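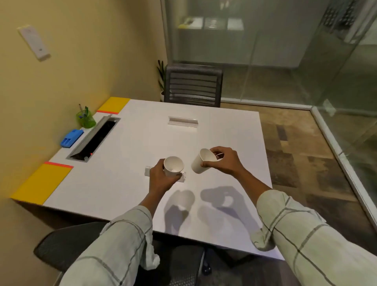
Paper cups, the cheapest practice prop we have found.

Household Tips From the Robot Club, Part 2: Desk Jobs

Our club at the Cellville night school is trying to teach a robot arm to tidy a desk. The arm is called Prarkulis, after a typo on the entry form, and it will be competing in the Jostent student round in September. To teach it anything, you first have to do the job yourself, slowly, many times, while somebody else in the club writes down what went wrong. We have now done 1,263 practice runs of jobs most people finish without putting down their coffee. We have learned a little about robots and a humiliating amount about tidying.

The robot half of this is in our club notes. What follows is the household half, for anyone with a desk and a pair of hands.

Cups

Paper cups nest beautifully in the package and badly everywhere else. Hold the bottom cup low down, near the base, where it's stiff. Grip it by the rim and it goes oval, and then you are trying to put a round thing into an egg. Bring the second cup in at a tilt, let one side of it find the rim, then straighten up. Going straight down looks more professional and misses.

If you're pouring from one to the other, fill the first only halfway. Work away from any cable port in the desktop, and shut the lid on it if it has one. Our rule is dry beans for the first 16 tries and water only after that. Beans can be swept up. Water goes looking for the power strip.

When two cups stick together, don't pull harder. Twist a quarter turn and they let go. This also works on flowerpots and on the plastic tubs you swore you'd return to your sister.

Notepads

A pad with a glued top edge wants to be carried by its sides. Pick it up by one loose corner and the pages fan out while the cardboard stays behind to think it over. Prarkulis did exactly this at our last open evening, in front of the parents.

Use two hands, one on the left edge and one low on the right, with a thumb on the cover to keep it shut. Lift it a little, move it, and set down the far end first.

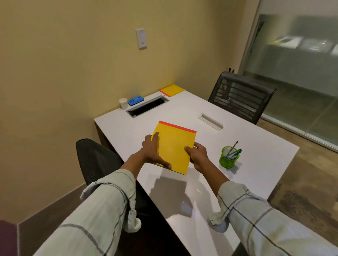 Once it's down, square it up against something that doesn't move, such as the wall or the back of the desk. Squaring it by eye is a hobby. One of us spent most of a Wednesday lining up a pad with a desk that turned out to be crooked itself.

If you keep more than one pad going, point the bound edges the same way. You will stop opening them upside down. If you have already written in one from both ends, tear it in half at the middle and call it two pads.

Pens

Put the heavy pens in first. A light holder with one fat metal pen leaning over the side will tip the moment you reach for it, and a holder packed full won't give up a single pen without bringing two friends. We settled on three or four pens to a holder and put the rest in a drawer, where they have presumably dried out.

Test every pen before it goes back. Scribble on scrap, count to two, and if there's no line, it goes in the trash. Do not put it back for later. We went through the club's pen box this way and the survivors fit in a mug.

Felt tips go in point down. Ballpoints don't care.

Shiny white desktops

A glossy top shows every fingerprint, and also every shadow, which is a real problem if you are a robot and a mild one if you are looking for a paper clip. Move the lamp to the side opposite your writing hand. For smudges, a damp cloth, then a dry one, in that order and right away. Dish soap is fine in small amounts. The grease pencil marks we used for targets needed rubbing alcohol and a long apology to the front office.

Masking tape makes better targets anyway. Fold one end under before you stick it down and you'll have a tab to pull. Take it up the same evening. Left over a weekend, it becomes part of the furniture.

The order of things

Big flat items first, then cups, then pens, then whatever is left over. We tried it the other way around for 396 runs, on the advice of a club member who shall remain employed as our snack buyer, and every pad we set down knocked over something we had only just stood up.

Empty the cups before you start. You would think this didn't need writing down. It is on the wall chart in capital letters, underlined, with the date it was added.

Next time we do the kitchen drawer, using the Hakala tray that came with the competition kit and holds every size of spoon except the ones people own. Send in your own drawer advice before then. Anything involving rubber bands, we've tried.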